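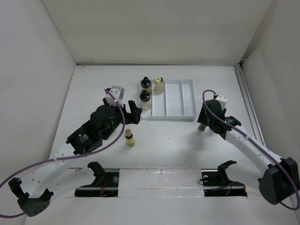

The review was due on May 8, 2021, and by the first week of March she already knew the number was wrong.

It was the good number, too. The lab had built its whole paper around it. Two arms, one policy, a tray of small bottles and jars, and a method they called Nakix that was supposed to let the left arm learn from the right arm's mistakes. With Nakix the pair put bottles into the tray far more often than without it. The figure showed two bars, a tall blue one and a short gray one, and the lab director had put that figure on a slide, and the slide had gone to Tronell, and Tronell had paid for another year.

She found the problem on a night when she was supposed to be labeling failures. The job was simple. You watched an episode, pressed a key for what went wrong, and went to the next one. Dropped. Missed. Collided. Timed out. There were 300 evaluation episodes in the set and she had gone through more than half of them when she noticed that she was guessing the result before the arms moved. She was usually right. She went back and tried to work out how.

It was the start. In the Nakix episodes the bottles began close to the tray, nearly always on the left side. In the baseline episodes they began all over the floor. A person had set them down by hand before each run, the way everyone did, and that person had known which method was being tested. She was fairly sure the person was her.

She didn't tell anyone that night. She turned off the lights over the bench, washed her mug and took the late bus. On the bus she tried to remember placing the bottles. She remembered being tired, and that the Nakix runs were in the afternoon, after lunch, when she wanted to go home. You put a bottle where it was easy to put. You leaned in over the front of the enclosure and your hand went where your hand went. There had been no plan in it.

In the morning she wrote a script. It picked a start position for every object, and it picked the method too, and it kept the method to itself until the day was over. A second program threw the layout onto a monitor beside the enclosure, and all she had to do was match it. She called the script Jelley, after the street she grew up on. The name stuck to the folder and then to everything in the folder.

The director came by and asked what the monitor was for.

"Blind starts," she said.

"We did the evaluation already."

"I want to do it again."

He looked at the monitor for a while. He was not a bad man. He had a habit of picking up whatever was nearest and turning it over while he thought, and he did it now with a roll of tape. "How many?"

"All of it. Both methods."

"And if it comes out the same?"

"Then it comes out the same."

He put the tape down and said she could have the bench until the end of the month.

So she ran it. She ran it in the mornings and after supper. The arms didn't care what time it was, but she wrote the time down anyway, along with the room temperature and whether the motors had been restarted. She marked the script's positions with a grease pencil on a clear sheet and wiped the sheet between runs. After a while she stopped trying to guess which method was driving. A few days after that she noticed she had stopped, and she was pleased.

The jar task was the worst of it. The jars had to be taken by the rim from above, and the policy had learned to do that from demonstrations she had given herself the winter before. Watching the playback from the wrist camera, she could tell which habits were hers. She had always come down on a jar with both fingers spread wide, one on each side of the metal rim, and waited there a beat before closing. The policy did the same, even with other containers lying on their sides close by and very little room to spare. Neither method had any reason to wait. She had waited because she was nervous about the glass.

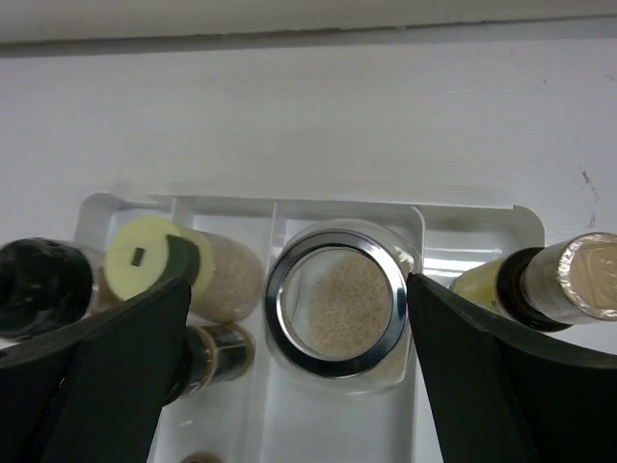

Crowding was the thing the paper had never tested. In the first evaluation each object had sat by itself with clear space on every side, and both methods had looked careful. Jelley did not know about being polite, and it put things down next to each other whenever the numbers fell that way. With an open jar standing in the tray and a yellow-lidded one lying to its left, the left finger would come in against the edge of the yellow lid while it was still lining up on the glass. She added a key for that. She called it "touched neighbor," and went back over every episode she had already labeled, which took her the better part of a week.

When the runs were finished she let the script open its own list of which had been which. She made the figure again with the same colors. The blue bar had come down and the gray bar had come up. There was still a gap between them, and it was a real one, but you had to look for it. On touched neighbor there was no gap at all.

She printed it and left it on the director's chair, face up, and went out to eat a sandwich on the loading dock. It was raining a little. A truck from Bugti was backing in with somebody's furniture and the driver asked her to move her bag, and she moved it.

When she came back the door to his office was closed and he was on the phone. She could hear him through the wall, though only the tone. He talked for a long time, then he was quiet, and then he said something short. The door opened.

"They want to know if the method works," he said.

"It works a little."

"That's what I told them." He had the printout folded in his hand. "They asked how much is a little. I said we'd have 1,000 episodes by summer. Blind, like these."

She thought about the grease pencil and the clear sheet, and the mornings.

"I'll need another person," she said. "Somebody who hasn't read the paper."

He said he would ask upstairs. She went back to the bench, wiped the sheet, and looked at the monitor to see where the first bottle went.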